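Lists > Manipulation Data > Bin Picking > Thread: labeling partial grasps

Last updated: 9 February 2024

Subject: Re: Re: what counts as one example in the bin set?

On the bin set, a subscriber wrote:

> We are trying to merge your bin picking logs with ours and the episode
> counts don't line up. Your index lists 1,053 episodes but when I split on
> gripper close events I get more than that. Do you treat a re-grasp as part
> of the same example or as a new one?
>
> Second question. Your readme says objects are "placed, not poured." We pour.
> Does that matter for the learner, or is it only a matter of keeping the
> start states tidy?
>
> Third, is there any reason to keep the failures? Our storage is filling up
> and the failed attempts are the obvious thing to drop.

Taking these in order.

An episode in our index starts when the arm leaves the home pose and ends when it gets back there. Everything in between belongs to one episode, including any number of gripper closings. If you split on close events you will get more pieces than we list, and the extra pieces are mostly re-grasps. The Piltley converter splits on close events by default. Set the boundary option to "home" and the count should come out at 1,053. If it doesn't, send me the log from the converter and not the converted files.

We tried the other definition in November. With one example per closing, the second and third attempts begin with the gripper already deep in the bin and the camera mostly blocked. The learner then sees a large number of starts where it has almost no view of the objects, and the policy it learned was slow to leave the bin after a miss. Going back to home-to-home episodes fixed that, at the cost of longer sequences. I would not claim this holds for every network. It held for the two we tried.

The blocked view is worth some attention in its own right, because it affects how you label. With a single fixed camera the wrist and its cables cover a good part of the bin for much of each attempt.
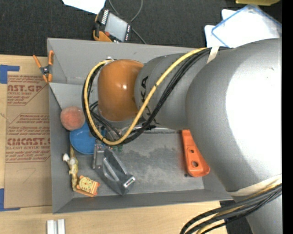 Govindasamy

The gripper is down near the bin floor at this point, and the arm hides much of the upper right of the bin. The green pieces under the yellow cable are the sort of thing a labeler should leave as "unknown, partly covered." Please do not let anyone guess the object from such a small patch. The blue dish is a better case. Its right side is partly covered by the cables and the gripper, but enough shows to label it. Same for the orange part on the right, where both holes are in view and only the upper end runs under the arm.

Our rule is that the object list for an episode is taken from the first image, at the home pose, and carried forward. Labels on later images only record whether each listed object is visible, partly covered, or hidden. We do not add objects partway through. If something turns up that was not on the first list (usually because it was under something else), the episode gets the flag "late object" and the list is corrected from the start. There are 42 episodes with that flag in the current index.

One more thing on covered objects. The Drernalberg labeling tool fills in a full outline for anything marked partly covered, using the last clear outline it has. This is fine while the object stays still. Once the gripper has touched it the old outline is wrong, and the tool has no way to know. We switch the fill off after first contact. If your labels came out of that tool with default settings, check a few before merging.

Placed versus poured. It matters somewhat. When we poured, the objects settled toward the middle and on top of each other, and the learner did well on piles and badly on anything against a wall. Objects near a wall need a different approach angle because the sides of our bin slope inward and the fingers can hit the slope before they reach the object. We now place by hand from a printed layout, and a fixed share of the layouts put several items along one side. Ball against the wall, dish below it, and so on. There are 142 layouts. Each one is used more than once with the object set changed between uses.

I would not throw out your poured episodes. Add a field for how the start state was made and let people filter on it. If you want to keep pouring, pour most of them and place the rest near the walls. A mixed set is probably better than either kind alone, but I have no numbers for that yet.

Failures. Keep them. Ours are tagged with one of these:

 miss fingers closed on nothing
 slip object lifted, then lost before the drop point
 wall contact with the bin before the object
 double two objects lifted together
 stop operator stopped the arm

"Stop" is the only one we leave out of training, since the motion ends for a reason the learner can't see in its input. There are 19 of those. They stay in the archive because they are useful when checking force limits.

If storage is the problem, drop resolution before you drop episodes. We store the full rate for joint positions and gripper width, which take almost no room, and thin out the images during the long travel moves between the bin and home. Images within the bin are kept at full rate. The script for this is in the Jiltositz repository under tools. It reads the joint log to find the travel segments, so run it before any renaming, or it will not find the matching log and will silently copy everything. I know it should print a warning. A patch would be welcome.

Two smaller points for anyone merging:

Gripper width in our logs is measured between the finger faces. Some older files gave motor position under the same field name. The header version tells you which. Anything below version 3 is motor position and needs the lookup table in the same folder.

Time stamps on images are taken when the image arrives at the recording computer, and joint time stamps come from the robot controller. The offset between the two is stored once per session, not once per episode. If you shuffle episodes across sessions before you apply it, you can't get it back without the session file.

On the merge itself, I suggest we agree on the episode boundary first and leave object names for later. Your names and ours differ in a lot of small ways and it will take a full thread to settle them. If you post the header of one of your files to the list I will write a mapping for the fields that clearly match and mark the ones that don't.

Govindasamy

Recent in Bin Picking

Clock offset between controller and recorder
Piltley converter: boundary option ignored on resume
Object names, first draft for comment
Cable routing and camera height
Jiltositz tools: travel thinning script, known problems
How many layouts are enough?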